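Two hands, eighteen goes and a dressing table

December 21, 2025
8 comments · 2 shares

So I've been back at the workshop in Davthorpe, and since a few of you asked after the September post whether I'd given up on the whole teaching-robots business, no! I've just been tired. It is surprisingly tiring work for something that mostly involves tidying.

Last time I wrote about the remote control set-up, where you sit in a chair and steer the arms from across the room. I was hopeless at it. There's a tiny lag, and my brain would not forgive it, and I once spent most of a morning failing to pick up a sponge. Farah Sumampouw (she runs our sessions and has the patience of a heron) suggested I try the hand-held grippers instead, and oh, what a difference. You hold one in each hand and do the job yourself, with the pinchers in place of your fingers, and the recording gets turned into something the robot can learn from. No lag. If I drop something it's all my own work.

The cubes on top have those chunky black-and-white patterns so the system knows where each gripper is and which way it's tilted. The trick is keeping them in view. I have a habit of rolling my right wrist inwards when I'm concentrating, which hides half the pattern, and then Farah says "cube" in a very level voice and I start again. I now hear it in the kitchen when I'm draining pasta.

We've moved on from kitchens to dressing tables this month, and I love it. Small light things, glossy things, packets that slide about. A sheet mask is a nightmare! It lies completely flat and you have to nudge it towards an edge before you can get a finger under it. My best run took eighteen goes.
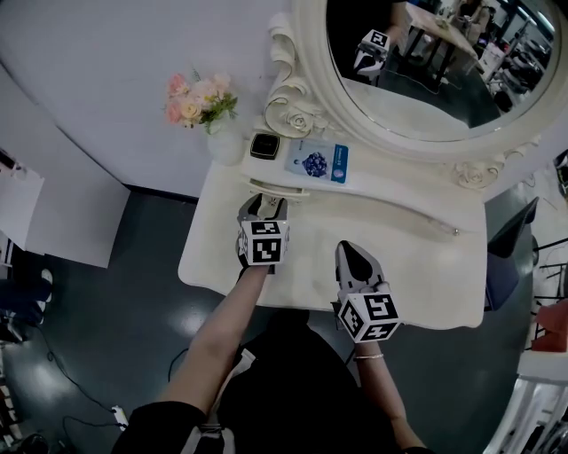

I've also learned to slow down before I touch anything. My instinct is to swoop in, and with my real hands I'd get away with it, but the grippers want a little pause first — line up, breathe, close. Farah reckons the hesitant recordings are worse than the clumsy ones, mind you, so there's a knack to pausing without dithering. I haven't got it yet.

More after Christmas, when we're promised drawers.

927 views · Share this post

Recent posts
My morning with the sponge
Kadimix or Vunadero? Two apps for keeping session notes
Soup at Kontogiannis, again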